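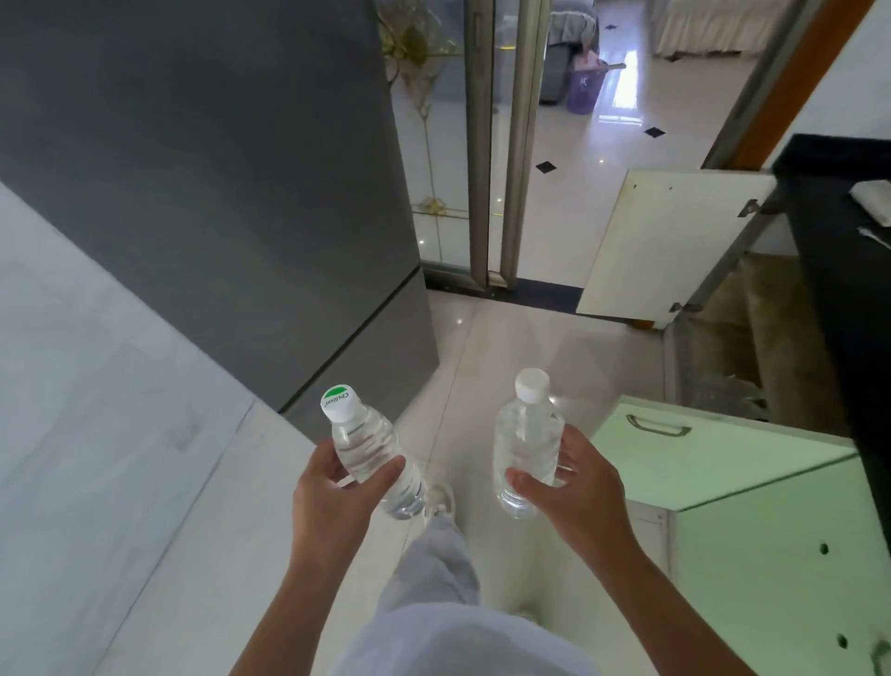
Figure 4-1. Bottles in hand at the restocking position, between the refrigerator and the counter.

4. Restocking in shared mode

Shared mode splits the pantry round between the Gakura unit and the attendant on shift. The unit carries full cases from the store to the kitchen door and keeps the stock count. The attendant takes the bottles from the case, checks them and puts them away by hand. Before shared mode, attendants at Stemholm carried the cases as well and filled in a paper sheet at the end of the round. The sheet is no longer used.

4.1 Before the first round

1. Log in at the wall panel with your own code. Do not use the code of the previous shift.
2. Select Pantry, then Shared.
3. Check that the stock limit reads 300 bottles. If it shows 1,000, the unit is still on the factory setting. See section 7.
4. Close all cabinet doors along the unit's route and clear the floor at the door.
5. Press Ready. The unit leaves the store when the light on the panel turns green.

CAUTION: The unit does not detect open cabinet doors below counter height. Keep them closed while it is moving. You may open them once it has parked.

4.2 Unloading and putting away

1. Wait until the unit has parked and the tray light is steady. A blinking light means it is still adjusting its position.
2. Take out no more than two bottles at a time, one in each hand.
3. Check each cap and look for leaks. Bottles with different caps or labels may be stocked together as long as the size is the same.
4. Place the bottles in the refrigerator, older stock to the front.
5. Press Done on the tray after the last bottle. The count is updated then and not before.

NOTE: If you put a bottle aside as damaged, press Reject once for each bottle. Rejected bottles are taken off the count and added to the next order.

CAUTION: Wipe up spilled water before you press Done. The wheels lose grip on wet tile.

4.3 Changes to the attendant's job

The round is now started by the panel and no longer by the clock. A request can come at any time in the shift, and you have 300 seconds to accept it. If you are busy, press Later. The request goes back in the queue and is not recorded against you.

Lifting cases is no longer part of the attendant's work. If the unit is out of service, call the Deltstead desk at extension 68 and wait for a cart.

Pick times are logged for fault finding only. Questions about the log go to Arlo Dunleavy in site operations.

4.4 Ending the round

1. Check that the tray is empty.
2. Press Return and stand clear of the door.
3. Log out at the panel.

Section revised 07/08/2018. Replaces the February issue.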